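Search products...

GenRobot.AI Hand Gripper, Club Kit

Our robotics club kids love this one! You hold it, squeeze, and two jaws with soft finger pads close on whatever you're after. Candy is a great first target (light, crinkly, oddly tricky).

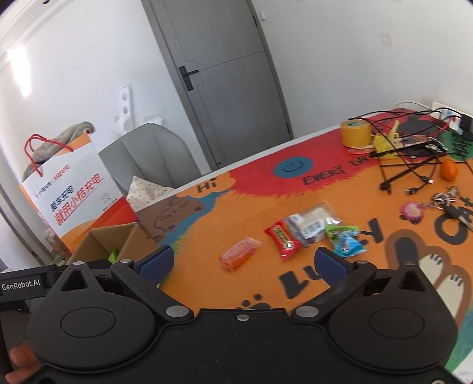

Corey Goodwin's team in the student league ran 77 practice pickups with theirs in June and came back asking for more pads – so we now pack 3 spare pairs in every kit. Ages 7 and up.

178 shares | 3 comments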